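We use cookies to improve your visit. By continuing to read you agree to our cookie policy.

Before you sign for two arms

The purchase request on the table at Borkonar asks for a pair of robot arms, two grippers and a year of support. The case for it runs to a page and a half, and most of that page and a half is about how quickly the arms will be sorting small packaged goods. I have read it three times and I still can't find the part where somebody asks what happens if they don't.

I'm not against the purchase. I was against the last one, the Rirby conveyor at the Hadlow site, and I was only half right. What bothers me is that we are again being asked to approve hardware on the strength of a simulation. In May, Taras Demchenko's group set up the two-arm cell in software and ran it 1000 times. By their count, 691 runs ended the way they wanted. They think that is good news. Maybe it is, but I'd like to know what the other runs looked like before we go shopping, and the request doesn't say.

A simulated table is a very clean table. A can never has a dent in it, a carton never arrives with one flap open, and the light stays where you put it. At Hadlow we lost weeks to glare off shrink wrap, which had not come up in any planning meeting. There was no line in the budget for it either, so the hours came out of maintenance.

Bohdana Vakulenko, who will have to live with the cell if we buy it, has asked for three things to be priced before anyone signs. Spare fingertip pads, since those wear first. Training for the second shift, which the request leaves out entirely. And floor space — the arms need a table, the table needs clearance, and the corner we have in mind is where the returns cages stand now. I'd add a fourth: 250 hours of somebody's time for setup. The supplier's sheet from Lytvynenko allows for 40 percent of nothing, as far as I can tell. It says "commissioning included" and stops there.

My own suggestion is dull. Rent one arm for the summer and give it 300 real items off our own shelves, the ugly ones too. If one arm can't manage, a second won't help. If it can, we will at least be arguing over real numbers.

Stills from the group's simulation are printed with this item so people can see what they are being asked to pay for.

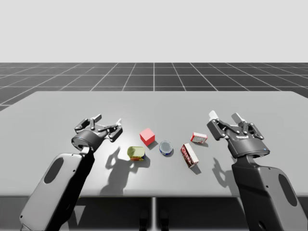
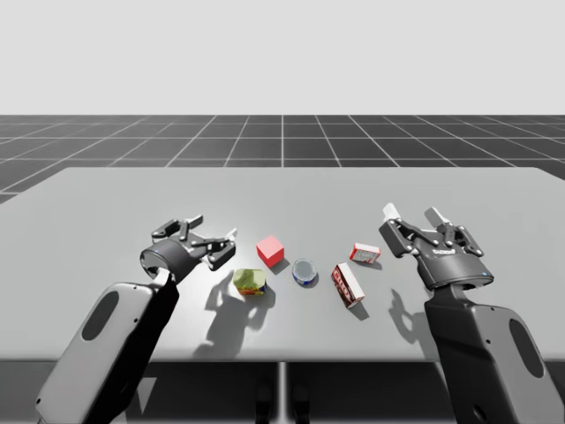
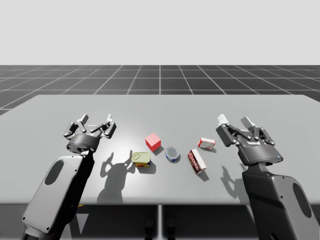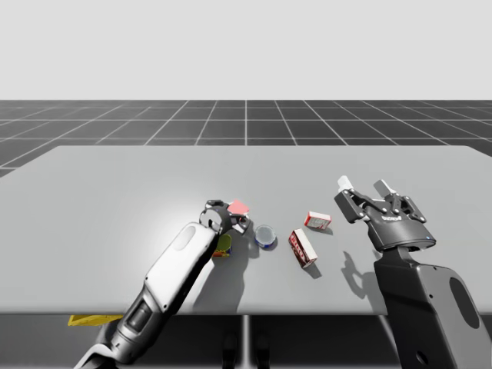

Simulated two-arm cell with small packaged items on the table.

Comments

shelflife
Fair points, but renting one arm tells you nothing about two arms getting in each other's way. That is the expensive part.

T. Demchenko
The failed runs are logged and anyone can ask me for them. Most were the grip slipping on a can. I agree they should have gone in the request.

nightshift_b
Please do not move the returns cages again.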